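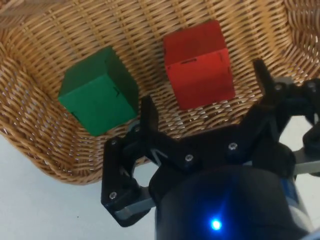 Charger and power bank notes, November 13, 2020

Replacement power adapters: what changes this month

We have moved the laptop adapters into their own section of the shop, separate from the batteries. Until now both were listed under the model number of the laptop, and a fair number of customers ordered one when they wanted the other. If you search by model you will still see both, but the adapter listings now start with the word "Adapter" and the battery listings do not.

The Gilia range of adapters replaces the older Pappas range. Pappas adapters already in stock will be sold until they are gone and the guarantee on them stays the same. There are 294 left across all types, most of them the 65 watt version with the round plug. We will not be ordering more. If you run a workplace where everyone has the same Pappas adapter and you would like a few spares that match, order before the end of the month.

Choosing the right adapter

Three things need to match: the voltage, the plug and the power. The voltage is printed on the label of your old adapter next to the word "Output". It should be the same on the new one, or within half a volt of it. Many laptops that say 19 V will run on a 19.5 V adapter, and the listing says so where the maker of the laptop allows it.

The power, in watts, must be the same or higher. A 90 watt adapter on a laptop that came with a 65 watt one is fine, as the laptop only takes what it needs. The other way round causes trouble. The laptop may charge slowly, or only when it is switched off, or show a message about an unknown power source. If your label gives amps and no watts, multiply the volts by the amps.

Plugs are where most returns come from. Two round plugs can look the same and differ by half a millimetre across. Measure the outside of the plug if you can, or send us a photograph of the old label and the plug side by side. We answer these within two working days.

USB-C adapters

More laptops now charge over USB-C and we get a lot of questions about whether a phone charger will do. In most cases it will not. A phone charger may give 18 watts, and a laptop wants 45 or more. Some laptops will accept the lower figure overnight with the lid closed, and some will refuse it completely.

The Gilia USB-C adapter comes in 45, 65 and 100 watt versions. The cable on the 45 and 65 is fixed. The 100 watt one has a separate cable, and it must be a cable rated for 5 amps. The one in the box is. If you lose it and replace it with an ordinary cable, the adapter will drop to 60 watts. It will still work, but a large laptop under load may lose charge while plugged in.

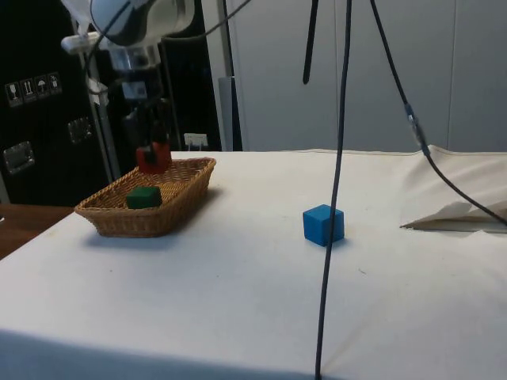 Power banks for laptops are the other new section. We stock two for now, both from Trolel, and they differ mainly in capacity and weight. Whichever you pick, charge it on a hard, open surface and keep it clear of anything that holds heat in. A bare tabletop is good. A table with a cloth on it, like the white one in the photograph, is less suitable, particularly where a flap of the cloth is folded back and could fall across the power bank, and a wicker basket is a place to keep it when it is cold and unplugged. Do not charge it in a drawer or a closed bag. Both models get warm in the last hour of charging and this is normal. If the case becomes too hot to hold, unplug it and contact us.

The smaller Trolel has one USB-C port, used for both charging and output. The larger has two, and the one marked with a small arrow is output only. We have had a few sent back as dead that had been plugged in at the wrong port, so please check this first.

Airlines set their own limits on power banks, usually by watt-hours. The figure is printed on the underside of each one. Carry it in your hand luggage — it is not allowed in the hold.

How long an adapter should last

We are asked this often and do not have a good answer. Our returns records show 332 adapters sent back under guarantee since June of last year. Most had a broken cable close to the plug, where it bends. The electronics inside had failed in only 16 of them. Winding the cable tightly around the block puts a sharp bend at the point where it comes out, so leave a loose loop there before you wind the rest.

The Mekov cable guards we used to sell for this are out of stock. We may bring them back if the price comes down. A few customers have told us they wrap the joint with self-fusing tape, which is fine so long as you don't cover the vents on the block, if it has any.

Old adapters and batteries

Please do not put either in the household bin. Adapters go with small electrical goods at most recycling centres. Laptop batteries go in the battery container, with tape over the contacts. A swollen battery should not be posted to us or to anyone else. Put it outside, away from anything that burns, and ring your local centre to ask how they want it brought in.

Prices and delivery

Prices for the Gilia adapters are held until the new year. Delivery is free on orders of two or more adapters. Power banks go by road only, so orders to the islands take up to a week longer, and we cannot send them abroad at present.

Trade customers who order over 1,000 units a year are on a separate price list, which will be sent out with the next invoice. The minimum order for the trade list is unchanged.

Returns are accepted for 30 days if the adapter is unused and the box is complete. Put the order number on the outside of the parcel. Parcels without one go to the back of the queue and can take a fortnight to match up.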